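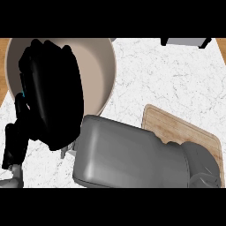

Glaze notebook, April 2, 2020

Opened the kiln this morning with low expectations and they were met. Eight test tiles of the Otden base, all fired to cone 6, all supposed to be a quiet satin. Two came out satin. The other 6 have the finish of a bathroom sink and the charm to match.

Suspects, in the order I blamed them: the new feldspar, the old kiln, me. Checked my weights against the recipe card and the feldspar is off the hook. I read Zulmira Bettencourt's 1 as a 7 in the silica line. She crosses her sevens, as I now know, and anything without a bar is a one. Zulmira, if you read this, your handwriting is fine and I apologize for the note on the fridge.

Peak on the controller was 2,168 F. The witness cone was bent a little further than I like, tip touching the shelf. Not enough to explain the shine but I'm writing it down so I can worry about it later.

Carrilho (the iron beige) is the one I care about. On the buff clay it goes a nice mushroom color where thick and breaks tan on the edges. On the white clay it looks like a bandage. Buff clay only from here on, whatever I may say in a weaker moment.

Pinholes on tile 4, near the foot. Bisque was dusty. I wrote "wipe the bisque" in this notebook last June, underlined, and then apparently closed the notebook.

Isitari: crawled. It always crawls. Sieved it twice this time, so it crawled with a very smooth texture. Leaving the bucket by the door until I can decide whether to fix it or grow tomatoes in it.

Next firing:
Remix Otden with the correct silica, small batch, 500 g dry
Same base with the slow cool, hold at 1900 for an hour
Carrilho over Flillasetti, two dips, only on the rims
Wipe the bisque

Shelf 3 has a drip the size of a lentil. Ground most of it off, rewashed, put it back with the bad side toward the wall. Whoever has the grinding stone, it lives in the left drawer and it misses us.

Cones are down to half a box. Reorder before the next glaze load.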